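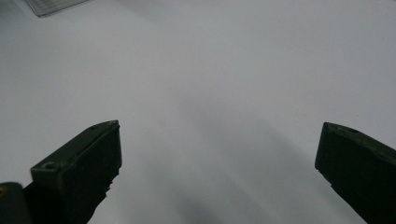 Long thread on buying a secondhand wool coat in summer. I do this every year and people ask me the same questions, so I'm writing the answers down in one place.

23 July 2024. It's 91 degrees outside in my head and probably worse on the sidewalk. Good time to shop for coats. Sellers want them out of the closet and there are few buyers.

I have bought 20 coats this way. I kept six. The rest I wore for a season or two and sold on, mostly for what I paid. I lost money on three of them and I'll get to those.

First, decide on length before you look at anything else. Measure from the base of your neck at the back straight down to where you want the hem. Write the number down. Mine is 41 inches. Anything a lot shorter and my work skirts stick out under it, anything longer and I step on it going up stairs.

Second number is shoulders. Put on a jacket that already fits over a sweater and measure it seam to seam across the back. A tailor can take in the sides of a coat or shorten the sleeves without much trouble. Shoulders cost more than the coat did.

Ignore the size on the label. I own a coat marked 6 and a coat marked 14 and they fit me the same. Older coats run small. Some were also altered by whoever had them first and the label didn't change.

Ask the seller for five measurements: shoulders, chest laid flat from armpit to armpit, sleeve from shoulder seam to cuff, back length, and width at the hem. If they won't measure, move on. There's always another coat.

Double the chest number and compare it to your own chest measured over a sweater. I want at least four inches of extra room for a regular coat. For a big wrap style I want more like eight.

Now fabric. I look for a content label first. All wool is good. Wool with 10 or 15 percent nylon is also good and often wears better at the cuffs and pockets. Wool with a lot of polyester will pill under the arms and where your bag rubs.

Cashmere is nice and I don't look for it. I had one cashmere blend, a camel one from Kinsella, and the strap of my work bag wore a track across the shoulder by the second winter. That's money lost, coat number one.

Kinsella's plain wool coats are a different story. I've had two. The older ones have a full lining, bound buttonholes and a spare button sewn inside. The navy one is still my main coat and I've worn it six winters.

Verino is the other label I search for. They cut narrow through the back, so size up. Their collars sit well and stay that way. If you see a Verino with the removable wool liner still in it, buy it. The liners get lost and the coat isn't warm without one.

Plistis I'm less sure of. The colors are great and the cloth feels good in the hand, but the linings tear at the armhole. I've seen it on every one I've handled. Replacing a lining near me costs more than I'd pay for the whole coat. Coat number two.

If you already own a Plistis, have someone reinforce the armhole before it goes. Small job. My dry cleaner does it while you wait if she isn't busy.

Photos to ask for. The cuffs, close up. The inside of the collar at the back of the neck. Both pocket corners. The lining under each arm. The hem from the inside. Sellers always photograph the front on a hanger and it tells you very little.

Ask for one photo near a window too. Black coats fade to brown or green on the shoulders and you can't see it under a yellow bulb.

Moths. Small holes in a cluster, or thin spots where the nap is gone and you can see the weave. Look under the collar and inside the pocket flaps, which is where they like to be. One hole can be rewoven. I wouldn't take a coat with more than two.

Whatever you buy, treat it as if it had moths. Mine goes in a sealed bag in the chest freezer for a week, comes out for a day, then goes back for another week. Then I brush it outside and it gets to go in the closet.

Someone will ask about smell. Cigarette smoke mostly airs out of wool if you give it a couple of weeks somewhere dry with a window open. Mothballs take months. Perfume in the lining never left the one coat I tried it with. Coat number three, a really pretty gray one, and I still think about it.

Price. I'm not going to tell you what a coat is worth because it depends on your town. I set myself a ceiling of 71 dollars including shipping and I've gone over it twice. Both times were for Verino.

Add the cleaning to the price before you decide. A long wool coat costs more to clean than a jacket and some places charge again for a belt. Call and ask. It takes two minutes.

I keep a saved search with the label, the word wool, and my color, and nothing else. The last time I ran one with only "wool coat" in it I got 1241 results and most of them were jackets, capes or children's sizes.

Also search the misspellings. Kinsella with one L. Verrino with two Rs. I found the navy coat listed as "Kinsela long jacket" and it had been sitting there since May with no offers.

Make one offer, make it fair, and be polite. I usually go 20 percent under if the listing is more than a month old. If it's new I either pay the price or wait. I don't haggle over a few dollars with a person who has to go find a box.

On color. Navy, charcoal and camel are easy to find and easy to sell again. Green is my favorite and it's hard to get in a full-length coat. Cream looks wonderful and I would be afraid to take it on a bus.

On buttons. A missing button is a good reason to ask for a lower price. I replace the whole set if I can't match it. Horn or corozo buttons look better than shiny plastic and a set costs less than lunch. Check the diameter against the buttonhole before you order. I have a jar of buttons that are two millimeters too big.

Sew them on with a shank. Lay a matchstick on top of the button, sew over it, pull it out, then wrap the thread around underneath a few times. A coat is thick and a flat-sewn button will pull at the cloth.

On shoulder pads. Eighties and nineties coats have them and they're usually fine to remove, but try the coat on with them pinned out of the way first. In some coats the sleeve was cut to hang from the pad and it collapses without it. My Ivitz was like that. I ended up putting in a thinner pair.

The Ivitz is worth a post of its own. Charcoal, double-breasted, wide lapels, bought from Araceli Palacios, who sells out of her garage a few towns over and answers every measuring question you can think of. She had already replaced the lining. I wouldn't have looked at that label otherwise and now I check for it.

She also taught me to put my hand in the pockets and feel along the bottom seam. If a pocket has a hole, things go down into the lining and the weight pulls the hem out of shape over time. I found a house key and a good amount of change in one coat.

Double-breasted coats, a warning. You need more room across the chest than you think, and if you wear it open it flaps. If you never button your coat, get a single-breasted one or a wrap.

Belts. Check that the belt is there. If it isn't, ask for a lower price and look at the loops. Thread loops can be snipped off and you'd never know. Fabric loops are sewn into the side seam and will look odd empty.

Storage until it's cold. Wide hanger, cotton garment bag, some space on either side. No plastic from the cleaner's. Empty the pockets. Leave the top button done up so the collar keeps its shape. Cedar blocks smell nice but I wouldn't depend on them.

Brush it. A clothes brush with natural bristles, downward strokes, a few minutes every couple of weeks when you're wearing it. I clean a coat once a year at most, at the end of the season, and it's the brushing that lets me get away with that.

For pilling I use a cheap fabric comb and go lightly. The electric shavers work but I took a nick out of a sleeve with one and haven't used it since.

When to stop looking. I give it until the middle of September. After the first cold morning the prices go up, the good ones go in a day, and I'm more likely to talk myself into a coat with short sleeves.

This year I'm after a dark green single-breasted coat, all wool, 41 inches long or close to it, no belt. Almost bought one last week. The seller measured the sleeves again and they came up an inch and a half short, with no hem left to let down, so I passed.

If you have questions about a particular coat, send me the content label and the five measurements and I'll tell you what I think. I can't do anything with only a front photo.

A few replies already asking about down coats and puffers. I don't buy those secondhand and don't know enough to help. Same with leather.

And yes, men's coats are worth looking at. The cloth is often heavier for the same money and there's usually an inside pocket. The shoulders are the problem, so go back to that second number and be strict about it.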